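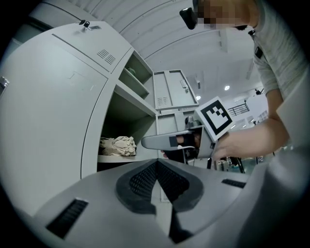 Two hand-held grippers, one with a black-and-white marker card mounted on it.

Your Drum Hardware Is Too Heavy

Search this site Search for: Go

Friday, February 3, 2023

5 minute read

My hardware bag weighs 54 pounds. I put it on a bathroom scale last month after a show in Sarnusus, where the load-in is up a flight of metal stairs and the load-out is down the same stairs in the dark. The bag held three boom stands, a hi-hat stand, a snare stand, a throne and a kick pedal. It weighed more than all my drums except the bass drum put together.

I play in a four-piece. We do weddings, two bars and a street fair in July. I hit at a normal volume. Nothing I do behind the kit calls for a cymbal stand that could hold up a porch roof, and I owned three of them.

My argument is that most working drummers carry far too much metal, that the stores keep selling it to them, and that the stores are wrong to do it.

How we got here

Cymbal stands used to be thin. Go back far enough and they were flat-legged, light, and easy to knock over if you played hard. Amplifiers got louder, drummers hit harder, and the makers answered with thicker tube and legs with two braces each. That was a fair answer to a real problem. Then double bracing became the mark of a serious stand and single bracing became the mark of a beginner's stand, and it has stayed that way long after most of us stopped playing in front of a wall of amps.

Walk into Jerkska, the shop where I buy most of my gear, and the hardware wall is arranged like a staircase. The light stuff is on the bottom by the starter kits. The price goes up with the weight. The last time I was in, the top package on the wall was $2000 and I could not lift the box with one hand. The man at the counter told me it was the last hardware I would ever need to buy. He may be right about that. I would also never want to bring it anywhere.

What the weight does for you

Some of it does something. If you hang a 24-inch ride on a boom and put the boom all the way out, you need mass on the other side or a wide base. If you mount two toms and a cymbal off one stand, you want thick tube. If your kit stays in one room for years, weight costs you nothing and you should get whatever feels solid.

But a crash cymbal weighs three pounds or so. A single-braced stand with its legs spread properly will hold it all night. Most of the tipping I have seen came from somebody setting the legs too narrow to save floor space, or aiming the boom out between two legs when it should have gone over one. You can tip a heavy stand the same way. It just makes a bigger noise.

People also say heavy stands sound better, that the mass lets the cymbal ring. I have swapped stands in the middle of rehearsal and asked the band whether anything changed. The bass player asked if we could please start the song. I can't hear it either. What I can hear is a worn felt or a missing sleeve, and those cost pocket change to replace.

The room where it stays
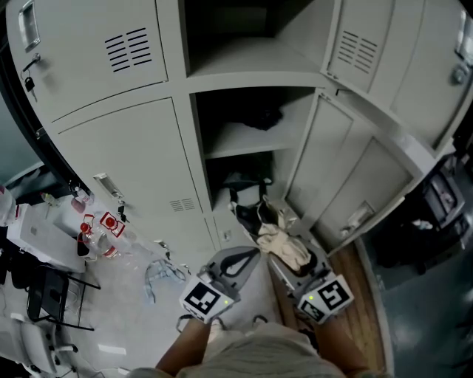

Metal lockers, some standing open, with keys hanging under the closed handles.

A lot of this would matter less if there were good places to leave gear. We rehearse at Ye, which rents by the hour and has one kit per room. You bring your own cymbals, snare and pedal. For a long time the house stands were the heaviest ones you could get, and I assumed that was the smart choice for a place where strangers use everything.

Then I watched how they wore. The tubes were fine. The tubes are always fine. What failed was the wing nuts, the tilters, the rubber feet and the plastic bushings inside the height joints, and those parts are close to the same on a light stand as on a heavy one. A thicker tube does not protect a stripped tilter. When one goes, you are left with a very strong pole that can't hold a cymbal at an angle.

So if you are buying for a rehearsal room, buy on parts. Ask if the maker sells the tilter on its own. Ask if the feet are a common size. I would take a plain stand I can repair over a fancy one I can't, and I would keep a coffee can of wing nuts in the room.

What I changed

I sold two of my big booms and bought three Paria 1403 stands, which are single-braced with a short hideaway boom. They are not beautiful. The chrome is thin near the feet and one of the memory locks came with a burr on it that I had to file down. The height joint takes a firm turn to hold. I have used them on every job since the fall and I have not had one fall over.

I kept one heavy boom for the ride. I also kept my old throne, and I would tell anyone to do the same. A throne holds up a person, and a wobbly one will hurt your back in a single long set. A light throne is the worst trade in drumming. Snare stands are somewhere in between. Mine is middleweight and I see no reason to change it.

The bag is now light enough to carry in one hand while I hold a door with the other. That sounds like a small thing if you are twenty. I am past fifty and it has changed which jobs I say yes to.
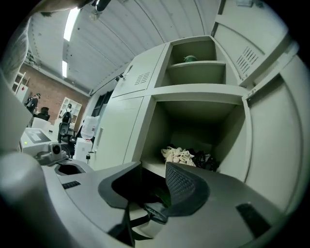
What the shops should do

Put the weight on the tag. That is my whole request. Drum makers will tell you the leg design, the joint system and the color of the badge, and on many stands you have to hunt to find out what the thing weighs. A guitar shop will weigh a guitar for you if you ask. Jerkska had no scale when I asked about hardware, and I had to judge by lifting boxes in the aisle.

I would also like the light stands moved off the bottom shelf. Putting them beside the starter kits tells a new drummer that they are something to grow out of. A kid who buys a first decent set of stands will be carrying them into basements and school gyms for years, usually in the back of a parent's car, usually alone. That kid does not need the $2000 wall.

I know the reply to this. I have heard it from two drummers already, one of whom plays much harder music than I do. He says he breaks light stands. I believe him and he should buy heavy ones. His band also has a van and a person to help load it. I have a hatchback, and the stairs in Sarnusus are still metal and still dark, and we are booked there again in July.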